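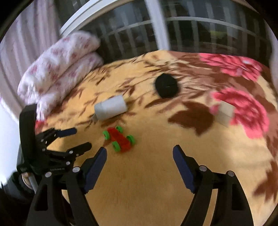

## News from the Diekmann Street Community Hall

28 February 2018

Well, what a month it has been, and for the shortest one on the calendar we seem to have packed in a great deal. First and most important, the new floor in the main hall is down. Those of you who danced on the old one will remember the soft patch near the stage door, and I am happy to say you can now cross the whole room without planning your route. The Thursday-type groups who squeezed into the back room while the work went on were very patient about it, and the quilters in particular deserve a thank you for sharing their tables with the chess players for two whole weeks.

The pancake supper raised $3,523, our best yet by a good margin. Florencio Herrero was at the griddle from four in the afternoon until the last plate went out, and Yesenia Valdovinos kept the line moving at the door and somehow knew everyone's name. We sold 418 tickets and fed a few more than that, as you do. If you went home with a blue casserole dish that isn't yours, please drop it at the office — Yesenia would love to have it back before Easter.

Now, a word on bookings. The calendar for the summer is filling up faster than usual, I suspect thanks to the floor, and Estrella Contreras has asked me to pass along a few things:

- Saturday evenings in June are all taken. There are still Sunday afternoons, which are lovely for christenings and birthday lunches.
- Regular groups keep their usual slots but do need to send in the renewal form again this year. It's the yellow one.
- The deposit for the main hall is unchanged. The kitchen is now booked separately, so please say so when you write if you want the ovens.
- Keys can be picked up from the office up to 3 days before your event.

The kitchen itself has a new dishwasher, a Brirnutia, and it is a good deal quicker than the old one. It does want the racks loaded a certain way, and Renata Tapia has taped a sheet to the cupboard above it. Please read the sheet! We had one wedding party load it with the glasses right side up, and they had to go through all over again.

We said goodbye to Guadalupe Xolalpa as our evening host this month, after six years of unlocking, locking up, finding lost coats and talking the boiler into one more winter. She is moving to Kostitz to be close to her sister, and we had cake for her in the small room, with far more people than chairs. She promises to come back for the fall dance and I intend to hold her to it.

Parking along the Nurnier side of the building will be closed for a little while in the spring when the drain is replaced. The back lot stays open throughout, and there is room for roughly a couple dozen cars if everybody parks kindly. Please leave the space by the ramp clear for people who need it.

To ask about a date, stop by the office any weekday morning or leave a note in the box by the front door with your name, your number and the room you'd like. Estrella goes through them every evening and will call you back.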